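The case for reporting failed collections alongside successful ones has been made often in our field, and usually accepted in principle. This essay argues for something narrower. Groups that train manipulation policies from hand-held gripper recordings should publish their results separately for each object and each operator, even when the combined figure looks respectable.

The Farum study, completed by our manipulation group at Stilurbridge, is the occasion for these remarks. Operators carried an instrumented gripper with a wide-angle camera and recorded short tabletop tasks in a furnished room. The policy trained on those recordings was then tested on an arm at the same site. Its overall success rate was 78 percent, and an early draft of the report gave that number and little else.

Tabletop sessions used everyday and toy items on a round white table. In one of them a toy bunch of grapes, a toy salmon slice, a small yellow figure and a white device resembling a calculator share the surface, with people close by on more than one side.
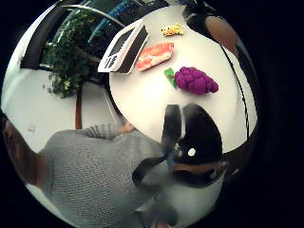 ## What the average concealed

When Kheri Tanui separated the results by object, the single figure came apart. Grasps on rounded, raised items succeeded far more often than grasps on flat ones. For flat items lying near the rim of the table, the rate fell to 31 percent. The draft had given readers no means of learning this. A laboratory planning to handle packaged food, to take one obvious use, would have been misled by a number that was correct.

Flat objects are hard for plain reasons. They offer little height for the fingers, and in a strongly curved view their outlines change as the gripper moves. An object near the rim also leaves less table on one side for the approach. 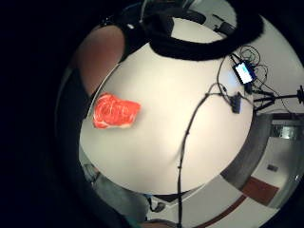

*A flat piece of red meat near the left rim of the table, with cables and a small screen on the right.*

## The objection from cost

Colleagues at Priritz have replied that detailed tables demand more trials, and that small groups can't afford them. The concern is fair. Our own breakdown rests on 21 trials per object, and we would not defend fine distinctions on that basis. Yet the trials had already been run. Sorting them took one researcher seven working days, most of it spent correcting labels that should have been entered properly in the first place.

A related objection holds that separate results for each operator may embarrass the people who recorded the data. Letters in place of names meet that concern in most cases. The Mushi recordings, which our group began in March, have followed this practice from the start, and operators have raised no complaint.

We therefore ask reviewers to request the object and operator tables whenever an average is offered as the main result. Where trials are too few to support a firm claim, authors should print the counts and let readers judge them. The revised Farum report will carry both tables in its main text, ahead of the combined rate.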